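5 de abril de 2025
Por Britt-Marie Fagerlund

¿Cuántas demostraciones descartar cuando cambia el fondo de la mesa?

Estamos recopilando demostraciones teleoperadas con dos brazos para una política de imitación. La tarea es recoger piezas metálicas pequeñas y pasarlas de una pinza a la otra. El objetivo era llegar a 3,000 episodios; llevamos 1,849 válidos en Ludia, nuestro gestor de episodios.

El problema: en enero se sustituyó el tapete gris por una tela verde. Los episodios anteriores al cambio son 302. La política entrenada con todo el conjunto falla más en la aproximación que en el agarre, y sospecho que la cámara de muñeca está aprendiendo pliegues y manchas del tejido en lugar de la pieza. Mis dudas:

1. ¿Elimino los 302 episodios antiguos o los conservo como variación?
2. ¿Conviene planchar o tensar la tela antes de cada sesión?
3. ¿Es preferible enmascarar el fondo en la cámara de muñeca?

Las tres cámaras graban sincronizadas. No uso profundidad.

Respuesta 1

Conserva los antiguos. Más datos siempre es mejor. Yo con 2,000 episodios ya tenía algo que funcionaba, aunque la tarea era otra (apilar vasos) y con un solo brazo.

Respuesta 2 (aceptada)

No estoy de acuerdo con lo de "siempre". Depende de si el fondo está correlacionado con otra cosa. Si los 302 episodios con tapete gris los grabó un único operador, o con las piezas siempre en el mismo cuadrante, la red puede usar el color como indicador de esa distribución. Antes de borrar nada:

– Agrupa los episodios por fondo, operador y posición inicial de la pieza. Si alguna casilla queda casi vacía, ahí está el sesgo.
– Entrena dos veces con la misma semilla, con y sin el subconjunto gris, y evalúa solo sobre tela verde. Compara el error en la aproximación por separado; la tasa de éxito global no distingue las fases.
– Revisa la exposición automática de la cámara de muñeca. Una tela de color saturado ocupa buena parte de la imagen y desplaza el balance de blancos. Fíjalo a mano.

Sobre la segunda pregunta: no la planches. Las arrugas son variación gratuita siempre que cambien entre sesiones. Lo que perjudica es una marca fija, porque sirve de referencia de posición. Nosotros sujetamos la tela por las esquinas del fondo con dos abrazaderas metálicas y la giramos cada cierto número de episodios. En esta vista de la pinza derecha se aprecian los pliegues y, hacia el centro derecha, una mancha amarillenta: es el tipo de marca que hay que mover de sitio.

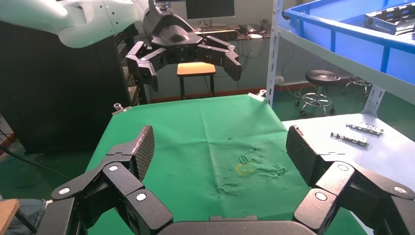 Respuesta 3

Respecto al enmascarado: lo probamos en el proyecto Majimbun y lo retiramos. La segmentación fallaba cuando los dedos tapaban la pieza, que es el momento en que más falta hace la imagen. Dio mejor resultado un recorte aleatorio suave junto con variación de tono, aplicados igual a todos los fotogramas de un mismo episodio. Si cambias el tono fotograma a fotograma introduces parpadeo.

Anota también el fondo en los metadatos. En Ludia basta un campo de texto libre; nosotros lo llamamos "superficie".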